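Nallow Twin bench kit: review after a few months of use
Posted Tue 21 November by Anikó Borbély
Filed under: Kit, Robots, Long reviews

Right, quick one, people keep emailing me about this so I'm getting it written up before the next job lands. It's the Nallow Twin. Two small arms, one rail, grippers, a camera on each wrist, the software. Bought from Bridmont with our own money, delivered in June. No discount, no loan unit, nobody at Bridmont knows I'm writing this.

Short version for those in a rush: arms good, wrist cameras very good, cabling poor, manual terrible, software fine once you've stopped fighting it. Would buy again. Would moan again.

What we use it for. Sorting and tidying jobs on a bench, small household stuff mostly. Bottles, bags, boxes, anything a person might shove on a shelf without thinking. We drive the arms by hand to record a task, then see how well the thing copes by itself. If you want to weld or lift paving slabs look elsewhere.

Setting up

Comes in one big box and one silly small box with all the bolts in. Arms arrive built. Everything else you put together: rail, mounting plates, boards, wiring. Took us an afternoon, would have been less if the manual had the wiring page in the right place (it's after the warranty bit. why).

Rail is proper aluminium extrusion so you can slide the plates along until you like where the arms sit. Do this BEFORE you do the cables. We did not. Tõnu Paulauskas, who shares the bench with me, had the whole lot off again the next morning and was not chatty about it.

Calibration is 10 minutes per arm. You push each joint to its stop, press the key, next joint. Boring but it has held. We've only redone it after moving the bench.

Reach and elbows

Better than I expected for the size. The links are long and the elbows bend high, so an arm can come up and over and then go down into something from the top. That was the main reason for picking Nallow over the Ernlow kit, which is cheaper and tidier but wants to come at everything from the front. Fine for cubes on a flat table. Useless for getting down between the sides of a rack.

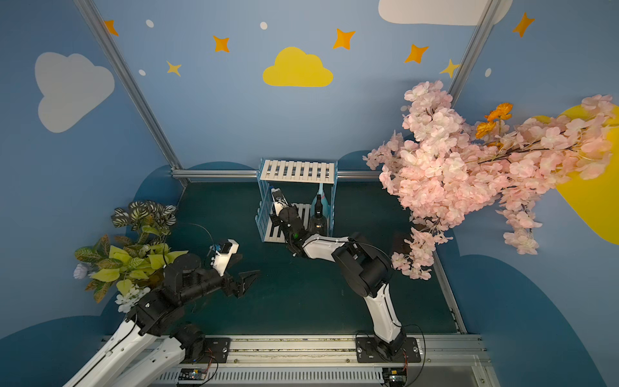
Spray bottles have been our main headache, if anyone's wondering. Trigger heads are top heavy and an awkward shape and the gripper wants a nice flat side. Grab too high and it swings. Grab by the body and you need the wrist nearly upright, which the arm can do, but only if you planned for it when you set the plates. Spent most of a week on that. Once we'd moved the right-hand plate along a bit the job got a lot easier, so if you've got the same trouble try that first before you go changing settings.

Two arms sharing one rail: yes they can hit each other. The software has a keep-apart setting, off by default (!!), turn it on. It's a bit cautious, it'll stop an arm that was never going to touch anything, but I'd take that over a cracked housing. You can loosen it later.

Wrist cameras

Best part of the kit. Small white housings, sit at the wrist, look down past the fingers. You get the fingertips in view the whole time which makes driving by hand so much nicer, you can see what you're about to close on instead of leaning round the arm like you're parking a van.

Picture is good enough up close. Far things go soft, doesn't matter much for us. Screws, edges, slats, all clear. Shiny stuff is harder. See-through stuff is harder again. A clear plastic bag behind a row of bars is about the worst thing you can ask this camera to help you with, the edges of the bag just come and go as the wrist turns, and you end up working from the creases.

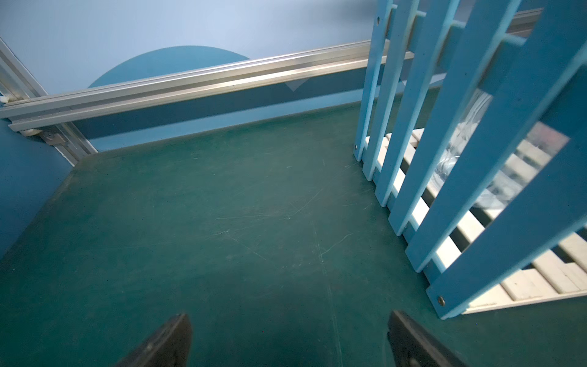

For that sort of job go slow and come in from above. Drop the speed to its lowest, let the fingers open all the way, and stop for a second before closing. Tõnu prefers to tilt the wrist and sneak in from the side. His sessions look nicer, mine fail less, we've agreed to disagree.

The one thing I'd change is the camera cable. It loops out from the wrist and it's longer than it needs to be. If you've got anything beside the arm it will find it. We use a couple of soft ties, you could also just buy a shorter lead, the plug is a normal one.

Grippers

Two fingers, black, angled pads. Strong enough for a full bottle. Pads wear quicker than Bridmont's page suggests but they're cheap and swap with one small screw. You get 2 spare pairs in the box, I'd order more at the same time and save the postage.

They're not delicate. Thin plastic, paper, cloth, you need to pinch a fold, and you'll miss a lot at first. There's a softer pad for sale seperately which I haven't tried. If anyone has, comment please.

Also your mat will get marked. Fingers touch down, fingers drag, that's that. Ours has faint scratches all over the middle and I've stopped caring.

Software

Nallow don't write their own, they ship Wikström with it. If you've used Wikström on anything else you'll be at home. If not, the first day is rough. Too many windows. The record button is tiny and sits next to the delete one, I mean come on.

After that though, solid. We've got past 200 recorded runs on the present job and lost none to crashes. Playback lines up with the cameras properly, which I can't say for the last kit we had. Updates have been small and didn't break anything.

Noise, heat, bother

Quiet enough to talk over. The motors near the base warm up after a long morning, we give it a break over lunch. One wrist motor started clicking in the second month. Bridmont sent a new one in a few days and didn't argue. Warranty is 2 years, covers motors and boards, not pads or cables (shame, given the cables).

The boards sit out in the open along the rail with the wires coming off them. Works, looks unfinished. For the money I'd have liked a cover. We're printing one when someone gets round to it, so never.

Good
Reach, wrist cameras, rail you can adjust, spares easy to get, support that answers

Bad
Manual, loose cabling, bare boards, keep-apart off by default, that delete button

Who should get it: small teams or a keen person with a spare bench and some patiance. Who shouldn't: anyone wanting it running the same evening, or anyone mostly handling soft floppy things. For those I'd wait and see what the soft pads are like.

Score: four out of five. Would've been higher with a decent manual.

Comments are open, I'll answer wiring questions when I can. Please check your plug is the right way round before asking, it's usually that.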